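Search this site Enter keywords Search

Stone Fruit Without the Slump

A peach galette fails in a predictable way. The fruit gives up its juice in the first part of the bake, the juice reaches the base before the starch in the filling has thickened, and the bottom crust stays pale while the rim browns. The usual remedy is more cornstarch, and past a certain amount the filling turns to paste.

The test kitchen at Kender spent most of October on the problem, using late peaches from the Farkura orchards and a plain all-butter dough. Three methods were compared: extra starch, a layer of ground almonds, and draining the fruit with sugar beforehand. Draining gave the firmest base by a wide margin. The almond layer came second and had the better flavor.

Draining the fruit

Slice the peaches to an even thickness and weigh them. For 300 grams of fruit, use 36 grams of sugar and a small pinch of salt. Toss, tip into a strainer over a bowl, and leave at room temperature until the slices bend without snapping. Save the liquid. Simmered in a small pan until it coats a spoon, it goes back over the fruit after baking.

Very ripe peaches drain faster and should be cut thicker. Underripe ones release little and can go straight into the dough with the sugar. Nectarines behave the same way, though the skins can stay on.

Stone counters draw heat out of dough faster than wood does, and a rolled sheet will hold its shape on one long enough to be trimmed and filled. Flour the surface lightly. Excess flour on the underside scorches and tastes bitter. 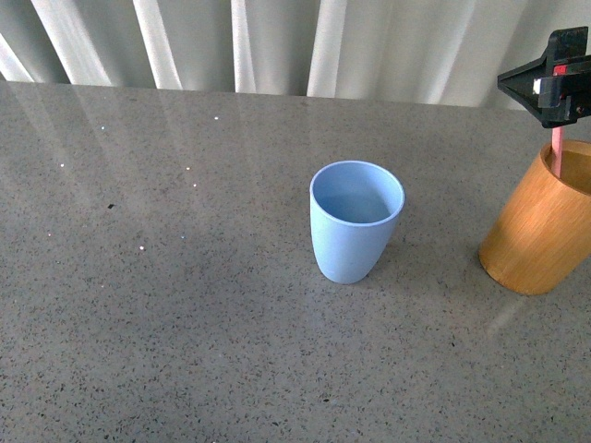 Oven and pan

A heavy sheet pan, heated in the oven beforehand, did more for the base than any change to the filling except draining. Slide the galette onto it on parchment. The Sovovton bakery, which supplied the dough formula, bakes on the lowest rack for the first 16 minutes and then moves the pan to the middle. Kongkaew pans, which are thinner, needed to be stacked in pairs to give the same color.

Cool on a rack for 2 hours before cutting. The filling continues to set as it cools, and a warm slice will run. Brush on the reduced juice just before serving.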